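Re: [jondivent-users] Wrist view says "table", planner believes it
From: Jirayu Jitpraphai
To: jondivent-users

Hello all,

Thanks for the patient replies while I was away from my desk, and sorry for going quiet for most of November. The quoted question was a good one, so I'll start there.

> Are you sure the plane fit is wrong? With 373 inliers
> I would trust it. Could the planner simply be picking
> the wrong frame for the gripper?

I did wonder about that, and I spent a happy evening (well, fairly happy) printing transforms. The frames are fine. The fit is fine too, as a fit. The trouble is what we do next, which is to call any large flat thing in the wrist view a support surface and any raised rectangle on it a graspable object. 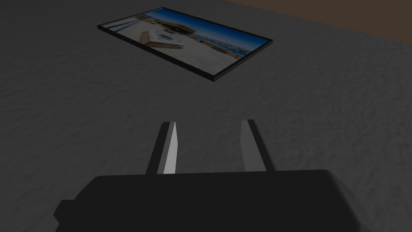 In the bedroom world that rule goes badly wrong, as the big textured surface is the wall, and the rectangle is the beach picture. Seen from the wrist alone it could pass for a tray on a worktop, and Vustix duly offers a lovely top-down grasp for it. I ran 200 resets with the gravity check off and got 53 of these. With the check on I got 51, which made me put the kettle on and read the code again.

The check takes "up" from the wrist frame at start-up and never refreshes it. So once the arm moves, it is comparing the plane with a direction that no longer means anything. My patch asks for the base transform at the image timestamp, and drops the plane if the lookup fails. It is only a few lines, and most of those are me being fussy about logging.

The other half is the head view, which has the bed, the blanket and the koala-ish toy in it, along with part of that same picture high on the wall. I'd like the planner to use both views before it commits to anything.

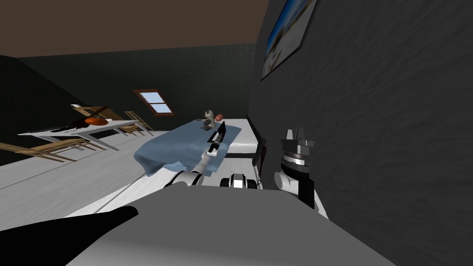 Still to do

Head tilt. The Urquhart branch assumes a level head camera, so the floor comes out as a ramp and the bed gets a slope it hasn't got. I think the same timestamp fix will do, but I haven't tried it.

Blanket. Collision padding around soft things is much too generous, and with the left gripper down near the blanket the planner tends to refuse every way out. Has anyone got a sensible value from the Nedton scenes? I'd happily borrow it.

Right arm. Please leave it in the self-collision set, even when only the left one is working. It stands very close to the wall in this world and I'd hate to find that out the slow way.

I'll send the patch in a separate message so it doesn't get lost under all this chatter. If somebody could run it on a world with plain walls I'd be very grateful.

All the best,
Jirayu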